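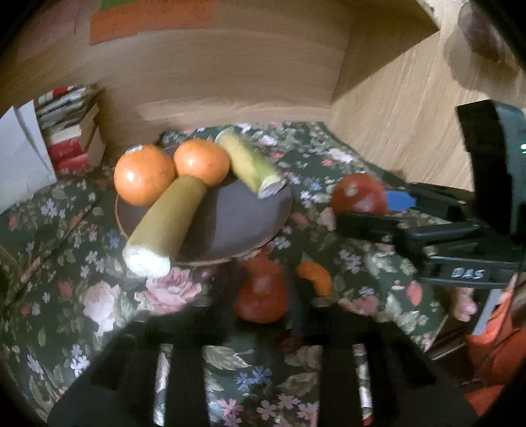
Oranges on the brown plate, rose tablecloth, September.

Up before six again with the kettle on and the radio going low so as not to wake the house, and I spent the first hour of the day doing what I swore I'd stop doing, reading the business pages before breakfast. The reserve bank left rates where they were, which everyone had said it would, and then there were three columns explaining why everyone had been right. I read all three. I don't know what I was hoping for. I suppose when you've got a loan on a shop you read these things the way farmers read the sky.

The bigger item for us was further down the page. Delorme have put out their half-year figures and they're closing the Grovton depot. Two paragraphs, it got! It took me back to when they opened it, with the sausage sizzle and the brass band and the local member in a hard hat, and now it's "consolidation of regional freight activity", a phrase I had to read twice. Everything will go through Ekent instead. They say 146 jobs, though some of those are to be offered a spot at Ekent, and I'd like to know who they think is going to drive that road twice a day in winter with fuel where it is. I know at least one family on our street it'll touch, and I haven't had the heart to knock on the door yet. Tomorrow, with a cake.

I rang Bijan Esfahani at lunch to see what he made of it. He did the books for half the main street before he retired and still can't leave a set of accounts alone, bless him. He'd already been through the whole report, footnotes and all. His view is that the depot was paying its way and the trouble is the money Delorme borrowed to buy Flatum, back when borrowing was cheap and everybody thought it would stay cheap. Now the interest has to be found somewhere and Grovton is somewhere. He was quite calm about it, in that way he has, and then he spent twenty minutes on depreciation and I put him on the speaker and did the ironing. 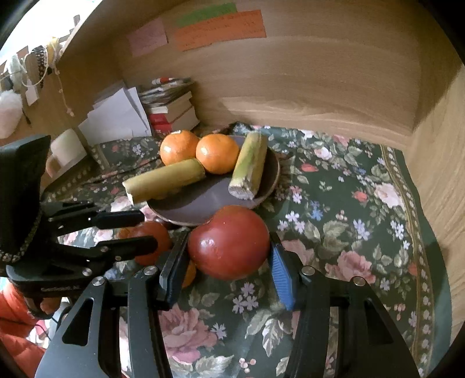 After that I sat down with our own figures, which I'd been putting off. Rates notice for the shop is $2052, up on last year, and I can't for the life of me see what we've had extra for it. Power for the quarter $1105, mostly the cool room, I should think, as it's getting on and rattles like a tram. The insurance has come in at $537 for the part that covers stock, and I've put that one under the fruit bowl to look at again when I'm in a better mood. I moved a bit across from the savings to cover the power and wrote it down in the red book so I'd remember to move it back, as I did last time, and I see from the red book that I didn't.

Still, August takings were better than July, and we've got the spring coming. What worries me is the freight. Half our dry goods come up through the Grovton depot and if they're going by way of Ekent that's another day and another charge, and I can hear the fellow on the phone now telling me it's only a small adjustment. I can't put everything up. People notice when the flour goes up, they've got enough to notice already, and they're decent about it, which makes it worse.

Ghazal Jafarzadeh came by at four with her notes from the traders' meeting (I'd missed it, having got the time wrong and turned up to a dark hall). She wants a few of us to go in together on one carrier and bargain for a proper rate. I think it's a sound idea and I told her so, though I've seen that hardware crowd try to agree on Christmas lights. She's going to write to Delorme as well and ask for the closing date to be held over until after the new year. Even if they say no, it ought to be in writing that someone asked. She stayed for tea and we got off the subject, thank goodness, and onto her daughter's wedding and whether you can decently have it in a paddock. I say you can, if you mow it.

Read a little more tonight, a long article saying confidence is returning to the regions. I looked for us on the map they'd printed and we were under the staple.

Must ring the bank about the term deposit before it rolls over by itself. Must find out what the new carrier charges for pallets. Eggs, stamps, that cake for up the road. Wind's got up and I think I've left the side gate off the latch, so I'll go and see to that and then bed.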